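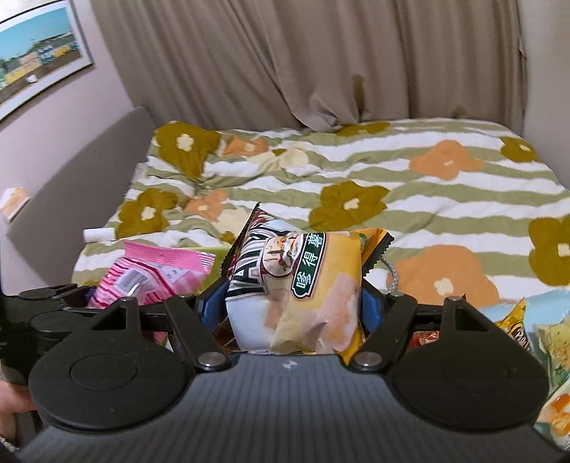

Snack bags standing up in a blue container, with a flowered duvet around.

Keeping snacks in a bedroom without making a mess
Posted by Iraís Tlapale
Household tips, Fledholm

In our house we are four adults who share one kitchen, and the kitchen has two small cupboards. So each person keeps their snacks in the bedroom. My mother would not approve of this, but she has a pantry and I don't. After three years I have learned some things, mostly by doing them wrong first, and I write them down for the people who asked me at the Flelammont market.

Choose a container with walls

A bag of chips does not stay where you put it. It slides, it falls behind the bed, and you find it in spring. A container with straight walls, a little lower than the bags, holds them standing up and you can still see the tops. I had a basket before, very pretty, with wide gaps in the sides, and all the crumbs went out through the gaps onto the rug. Now I only buy containers with closed sides and a closed bottom. The colour is not important, but a light or bright one shows you the crumbs and then you clean them.

Do not buy a very deep one. In a deep box the small packages go to the bottom and live there until they expire.

Stand the bags, do not pile them

Put them like books or like files in a drawer, with the crimped edge up. The big bags go at the back and the small flat packages lean at the front. If you pile them, the chips at the bottom become powder. Leave enough space that you can take one bag out without pulling three.

The side with the name should look at you. Some of my snacks come from the Asian grocery and I cannot read what is written on them, so I remember them by the colour and by the drawing. For these ones I put a small piece of masking tape on the back, with the flavour in my own words. Lucía Arroyo, my neighbour, once gave her little nephew a very spicy one by mistake and now she does the same with the tape.

Closing an opened bag

An opened bag should go back to the container only if it is properly closed. My order is this:

Push the air out gently, with the hand flat.
Fold the top over two times, not one.
Put a clothes peg or a clip in the middle of the fold. For a wide bag use two pegs, one at each side.
Write the day on the peg side with a marker if you are a slow eater.

Foil packages are more difficult. The foil wants to open again and the peg jumps off. I cut the top straight with scissors instead of tearing it, and then the fold stays much better. Keep a pair of small scissors near the container, but not inside it with the food.

Rubber bands I don't recommend. They dry out and break, and near a warm heater it happens even faster.

Where to put it

Not on the bed for the whole day. I put mine on the bed when I sort it, because my back prefers this, and after that it goes on the low shelf. If you sort on the bed, first spread an old towel on top of the duvet cover. Chip oil on cotton leaves a grey mark that you see only after the washing, when it is too late. If it happened already, rub a little dish soap on the dry stain, wait ten minutes and then wash it in the warmest water the label allows.

Keep the container away from the heater and from the window. Chocolate suffers first, then nuts, which start to taste like old paint.

Keep also the container away from the hook or drawer where you have necklaces, charging cables and cords. Everything that hangs will get caught in the bags, and then you pull out one snack and half of your things come with it.

Ants and mice

In our building on Skoltar Street we had ants in September. They came for one sugar candy under the bed. Since then I follow a rule that all sweet things with a paper or thin plastic wrapper go into a jar with a lid, and the container is only for bags that are factory sealed or well pegged. If you have mice, none of this is enough. You need tins or hard boxes with a lid that snaps, and no food in the bedroom until the problem is finished.

Once a month

Take everything out. Turn the container over in the bathtub or outside, tap the bottom, wipe it with a cloth with a bit of vinegar and let it dry completely. Check the dates. The ones that expire soon go at the front. The ones you bought and do not like, give them away the same day. I had a bag of seaweed crackers that I moved from left to right for one year.

Put back the bags only when the inside is dry to your hand.

A note about how much to buy

When the container is full, I stop. It is hard when there is a sale, I know it. Rutilio Maldonado wrote to me that he uses a second container for the reserve and keeps it on top of the wardrobe, where he needs a chair to reach it. He eats less this way. For me it did not work, I am tall.

Questions that came by email

Jovita asked if the plastic container will take the smell of the spicy bags. Yes, a little. Leave it one night with a spoon of baking soda inside and rinse it in the morning.

Tiburcio asked about cookies. Cookies and chips should not share a space if the packages are open. The cookies become soft and the chips taste of vanilla. Use a tin for cookies.

Next month I will write about spices and the shelf over the stove.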